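马布拉社区儿童阅读与睡前故事项目
第二阶段进展报告

致：格雷文基金（Grevine）项目部
报送：马布拉（Mabula）社区图书室
执笔：阿金伊·尼亚加（Akinyi Nyaga）

各位同事好！

上一份报告交上去的时候，我们还在为书架发愁，这次终于可以写点让人高兴的东西了。先说最要紧的：截至十一月底，图书室登记在册的家庭达到145户，其中102户在这一阶段里至少借过一次“睡前书袋”。申请书里我们写的目标是八十户，当时还担心写高了，现在看来大家对晚上给孩子念书这件事的热情，比我们预想的大得多，我写到这里还是忍不住高兴。

一、书袋

书袋的做法和申请书里写的一样：一个布袋，装三本图画书、一张给大人的提示卡，还有一本薄薄的记录本，家长愿意写就写，不愿意写就让孩子画。每袋借两周，可以续一次。

这一阶段我们把书袋按主题重新分了，一共8个主题：天上的事、河里的事、市场、做饭、外婆家、害怕的东西、动物搬家、数一数。“天上的事”最抢手，排队的名单一直写到了登记本背面；其次是“害怕的东西”，有点出乎我们意料。原先我们怕家长嫌题目不吉利，特意把它放在架子最下面一层，结果孩子们蹲下来第一个翻的就是它。“数一数”借得最少，我们翻了记录本，觉得是书选得太像课本了，下一阶段准备换掉其中两本，换成有故事情节的。

提示卡也改过一版。第一版写得太满，正反两面都是字，有家长老老实实照着念，念完卡片孩子已经睡着了。现在的卡片只留三句话：让孩子翻页；念错了不用停；孩子想听第二遍就念第二遍。斯瓦希里语和英语各印一面，字号加大了。

二、周二晚间故事会

故事会每周二晚上六点半开始，七点一刻结束，由尼约罗盖·奥科特（Njoroge Okoth）和纳索罗·穆蒂索（Nassoro Mutiso）轮流带。孩子们可以穿睡衣来，也可以抱着自己的枕头来。我们试过七点开始，散得太晚，小一点的孩子回家路上就闹；改早半小时以后，整场坐得住的孩子明显多了。

内容上最成功的是太空系列。连着几周讲的都是同一个小宇航员的故事，每次只讲一段，停在一个没有讲完的地方。孩子们回家以后自己往下编，下一周抢着来告诉我们后面发生了什么。有一个版本里，宇航员把月亮借走了，忘了还，整个村子的鸡都不知道什么时候该睡觉。尼约罗盖把这个版本写了下来，第二周照着讲了一遍，编故事的那个孩子坐得笔直，脸都红了！

我们也在留意哪些词孩子听不懂。“轨道”“陨石”这类词一开始是跳过去的，后来发现不必跳，用手比划一下，再讲两遍，他们就自己用起来了，用得还很大胆。现在我们的原则是每场留两三个生词，不解释太多，让故事带着走。
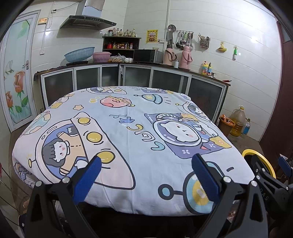 费莉斯塔·姆瓦卡林加在家长座谈时说，她家两个孩子以前到了晚上就为灯关不关吵架，现在吵的是今晚轮到谁选书，她觉得这种架可以多吵几年。她还提了一个意见：书袋里的书对五岁的那个正合适，对九岁的那个太浅，大的听了几晚就开始装作不感兴趣，其实一直在门口听。

这个意见我们很重视，座谈会上也有别的家长点头。已经和供书方伦多维斯（Lendovis）谈过，下一阶段给每个主题加一本篇幅长一些、分章节的书，供大孩子自己念，或者由大孩子念给弟弟妹妹听。后一种用法我们特别想试，纳索罗已经在故事会上让几个大孩子各念过一页，效果很好，念的人认真，听的人也格外安静。

三、家长小课

申请书里承诺的家长小课开了5次，每次一小时，放在上午送完孩子之后。内容很朴素：怎么挑书，怎么用不同的声音念，识字不多的家长怎么看图讲故事。

看图讲故事那一次来的人最多，也最热闹。费莉斯塔·姆瓦伊波波（Felista Mwaipopo）负责这一部分，她不发讲义，直接拿一本没有字的图画书，让大家一人讲一页。前两页还有点拘谨，到第三页就停不下来了，原定一小时的课拖了将近半小时才散。有几位奶奶讲的故事比书里的好听得多，我们征得同意录了音，准备整理成文字，看看能不能做成图书室自己的小册子。

不足之处也要写清楚。父亲来得少，五次课里，每次都只有两三位。时间是一个原因，上午这个时段对在市场和工地干活的人来说根本不可能。下一阶段我们会把其中两次挪到周末下午，再看看情况。

四、经费与物资

本期经费基本按预算使用，明细表另附。有两处调整需要说明：

书袋的布袋原计划买成品，后来改由本地裁缝做，单价略低，袋口加了抽绳，比原来的好用。省下的钱用来补了破损的书。

登记用的瑞尔提克斯（Reltix）借阅软件只用了第一个月。停电的时候查不了记录，大家还是习惯翻本子。目前纸本为主，每周末由我录入一次，数据没有缺漏。软件的年费已经付过，不再续。

书的损耗比预计的高一些，主要是封面脱落和折页，缺页的不多。我们把修书也变成了一项活动，孩子们带着自己借的书来，用胶带和纸条补。补过的书反而更受欢迎，有孩子专门来找自己修过的那一本。

五、下一阶段

已经确定要做的：每个主题增加分章节的书；更换“数一数”里的两本；家长小课改两次到周末；奶奶们的录音整理出第一批文字。

还在商量的：故事会能不能在河对岸的小学再开一个点。那边的老师来看过两次，很想办，也愿意出教室。我们的顾虑是人手，尼约罗盖和纳索罗两个人分两头跑，时间久了会吃不消。倾向于先培训那边的一位老师，由她来带，我们每月过去一次。如果基金方面有合适的培训材料或者认识做过类似事情的团队，非常希望能介绍给我们。

另外想请示一件事：本期结余的印刷费，可否转到录音整理上使用？金额不大，但这批故事我们实在很想早点印出来，孩子们已经在问了。

借阅登记汇总、小课签到表和经费明细随报告一并寄出。欢迎各位哪个周二晚上过来坐坐，六点半开始，早一点到可以帮着铺垫子。

阿金伊·尼亚加
马布拉社区图书室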